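Toy Baskets at Prullow Family Center: Frequently Asked Questions

Prullow lends mixed toy baskets to families, home daycares and waiting rooms in the area. These are the questions we get most often at the desk and by email. If yours is missing, ask for Keegan Whitelaw at the front counter any morning before noon.

What is a mixed basket?

A wire-mesh basket of small toys and everyday objects that are meant to be handled, sorted, squeezed and talked about. The contents don't match and don't belong to one set. We also lend themed boxes (farm, vehicles, kitchen), and those are on a separate list.

Who can borrow one?

Anyone with a Prullow card. Cards are free. You need to show something with your current address on it, and a parent or guardian has to sign for anyone under 18. Home daycares may take two baskets at once. Everyone else may take one.

How long can I keep it?

Three weeks. You can renew once by phone or at the desk unless another family is waiting. We don't charge late fees, but we will call you.

How many toys do you have?

At the June stock check we had 994 separate pieces on the shelves, not including the themed boxes. Of those, 231 were balls of one kind or another. Balls are what people give us, and balls are what goes missing.

What ages are the baskets for?

Mixed baskets are for children three and up, with an adult in the room. Many of the pieces are small, and some have parts that could be pulled off by a determined child. For babies and toddlers ask for a Flimum tray. Those hold large pieces only, and we check every one against a choke tube before it goes on the tray.

Can I choose what goes in my basket?

Within reason. Tell us when you reserve if your child dislikes certain textures or if you want more of something. Vernon McIntyre packs most of the baskets and will swap pieces at the counter if he isn't busy. He won't pack a basket from scratch while you wait. Give him a day.

Why are there jars, lids and wrappers in with the toys?

Children like them. Foil and plastic packets make noise, lids are shiny, and a jar with a lid gives small hands something to work on. Plain household objects also get more talk out of some children than a toy does. If you would rather have toys only, say so and we will leave the rest out. Plastic bags and packets need an adult close by and should never be left with a child who still puts things in their mouth. Take them out before you hand over the basket if you have any doubt.

My child is bothered by the spiky rubber balls. Is that common?

Yes. Some children love them and some won't touch them. Put them in a bowl to one side and let the child come to them, or leave them in the closet until the basket goes back. The smooth balls are usually an easier start.

What is the sorting box for?

It is a light wooden box with colored cardboard panels, and it goes out with a basket on request. Set it on the table next to the basket and ask the child to move things across. You can sort by color, by soft and hard, by things that roll and things that don't, or let the child make up the rule. The cardboard is only cardboard, so please keep it away from water and paint. Replacement panels can be had at the desk.

Do I need anything else at home?

A table and a cloth. A plain cloth in one dark color makes the pieces easier to see and stops the balls from rolling so much. We use green at the center, but a bath towel will do. Work next to a wall if you can – it saves a lot of crawling under furniture.

How do I clean the toys?

Rubber and plastic pieces: warm water and dish soap, rinse, air dry. Wooden blocks: a damp cloth only, never soaked. Fluffy cloths: hand wash, no fabric softener. Foil and packets: throw them out if they are sticky or torn and tell us, and we'll put in new ones. Nothing goes in the dishwasher. The basket itself can be wiped down, but dry it well along the rim.

We clean everything again when it comes back, so it doesn't need to be perfect.

How should I pack the basket for return?

Heavy and hard pieces near the bottom, light ones on top. Nothing should be forced in. A full basket looks crowded and that is fine – a soccer ball, a smiley-face ball, a toy robot, blocks and several spiky balls will all fit in one if you let the small things settle between the big ones. Bring the sorting box separately and don't stack it on the toys.

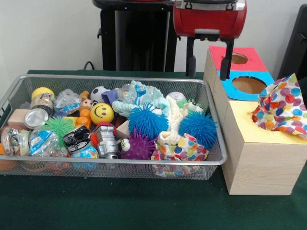
What if something is lost or broken?

Tell us when you return the basket. There is no charge for the first three pieces. After that we ask for a replacement of the same general kind, and it doesn't have to be new. A lost basket costs 40 dollars, because we order the mesh ones from Robichaud and they don't come cheap. Please don't glue broken toys. Put the parts in an envelope and we will decide.

Can I donate toys?

Yes, if they are clean and whole. We take balls, blocks, small figures, vehicles and clean household objects with no sharp edges. We can't take anything with button batteries, magnets, slime or stuffing coming out. Large stuffed animals go to the Skoresari thrift store down the street, and you can drop them there yourself.

Do you deliver?

No. There is short-term parking by the side door, and someone can carry the basket out to your car if you ring the bell.

Can I put a basket on hold?

Yes, by phone or at the desk. We keep it for three days and then it goes to the next name on the list.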